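Teleoperators wanted, Bickerstaff workshop

Zurska is hiring teleoperators for its bottle-sorting work. You will guide a pair of robot arms by hand through the same small jobs many times over, and the recordings are used to train the arms to do those jobs on their own. The position is part time and starts in March. No robotics background is needed.

What you would work with

Two arms at a wood-topped bench, a teal bin or tray, and small squeeze bottles of food coloring. Bottles are set out differently before each run, so you decide which one to take first.

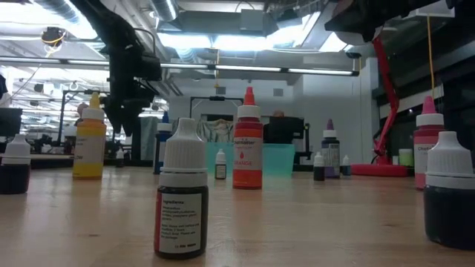 What you would do

Each run, called an episode, starts with both arms parked. You move them with a matched pair of hand controllers, pick up a bottle, place it, let go and park again. If you drop one, keep going and mark the episode as a drop. We keep those too. The gripper closes on whatever is between the fingers, so most of the skill is in lining up

before you squeeze. New operators practice until they can finish a run without stopping.

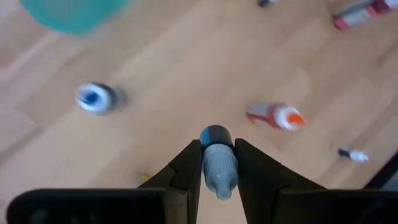

Speed matters less than steady motion. Short pauses are fine, but jerky corrections make an episode harder to use. The current set holds 3,064 episodes, and the next one needs 661 more with the bottles placed close together. You will check your own recordings at the end of each shift and write a line on any that went wrong.
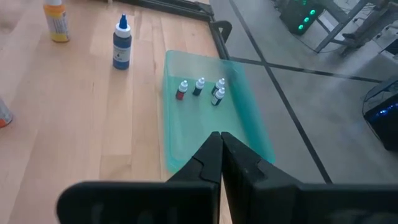 I-hsuan Tsai: My first week I kept chasing the bottle with the fingers. Go in slower than you think you need to, and watch the wrist view for the last inch. My shoulders were sore until I lowered the chair.

Hours and pay

Shifts run four hours, mornings or afternoons, with a break every 50 minutes. Pay is $398 a week for five shifts. Training takes two shifts and is paid at the same rate. You will need to sit for most of the shift and tell colors apart.
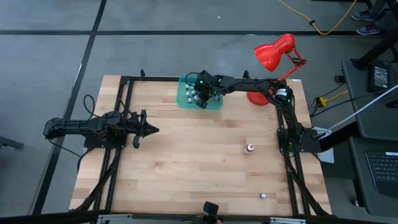
Later work will cover other tasks, and operators who stay on can help plan them. We want people who will say when a setup is awkward. Small items are harder than they look from the chair, and something like the little white ball lying on the wood takes a different approach from a bottle standing up.

To apply, send a short note about any work you have done with your hands to Beverley Bellamy at the Bickerstaff office. Stuart Penrose will arrange a half-hour tryout at the controllers.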